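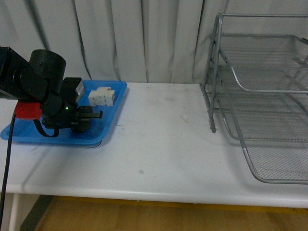 Slide 6. Left arm over the blue tray, three white blocks, mesh rack on the right.

Start with the task. Blocks go from the tray to the rack, one at a time. Mention that the rack trays slope toward the front, so where a block is let go matters.

Method: we collected 602 demonstrations by teleoperation at Jeltthorpe. Baseline policy trains on all of them. Ours, Griteo, drops the stretches where the operator pauses and trains on what is left. Same network, same number of training steps.

Result: 700 test trials per policy. Griteo finished 584. Give the baseline number from the table on slide 7, don't read out the whole table.

Most failures were at the grasp, with two blocks touching. Say this before someone asks. We have not tried other block sizes.

Pause for questions, then slide 7.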